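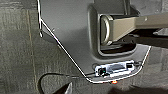
Re: wiring round the Burnon panel

Thanks for the replies on Thursday, they saved me a trip. I have had another look at the grey panel and I am going to leave the wire on the outside. It is thin white stuff and it follows the edge the whole way, down the left side, round the bottom corner, under the lower edge and up again on the right towards the top. The only untidy bit is the small hooked loop near the upper left, which hangs down and will catch on a sleeve sooner or later. I don't want to pull it tight in case I need the slack when I move the lamp unit. That sits low in the middle, below the opening, and with the white housing it is very bright against the matte grey.

Emrys Vaughan wrote:
> Before you do anything with the wire, check how the bar goes through
> the recess. On mine the rim of the opening had a sharp edge on the
> inside and I had to take a file to it. If the wire ever gets moved
> to go through the same hole it will chafe there.
>
> Also, which clips are you using? I bought a bag of 25 from Susalska
> and 8 of them split when I pushed them on. The Wadex ones are a bit
> dearer but I have not lost one yet. Mine have been on since March.
>
> Emrys

Emrys, I take the point about the rim. The opening has rounded corners and a bevelled rim standing up from the face, so the outside is fine, but I have not had a finger round the back. I will do that before I order anything. The bar is square and I would not want a wire lying against it in any case, so the hole is staying for the bar only.

On clips, I was going to use the Susalska ones as I have half a bag left over from the Sultana job. If yours split I will try two on a scrap piece first. Were you fitting them in the cold? I had the same trouble in the garage and none once I had brought the bag indoors overnight.

Two things I would still like an answer to, from anyone who has one of these:

1. Is the wire on yours stuck down or only clipped? I can see a case for a thin run of glue along the sloping edge at the lower left, where a clip has little to hold on to.

2. Does anyone dim the lamp? I have a 640 ohm resistor drawn on an old sketch with no note beside it, and I can't remember if I tried it or only meant to.

The parts list I have gives the replacement collar as number 1841. If that is wrong please tell me before the weekend, as I am putting an order in on Saturday morning.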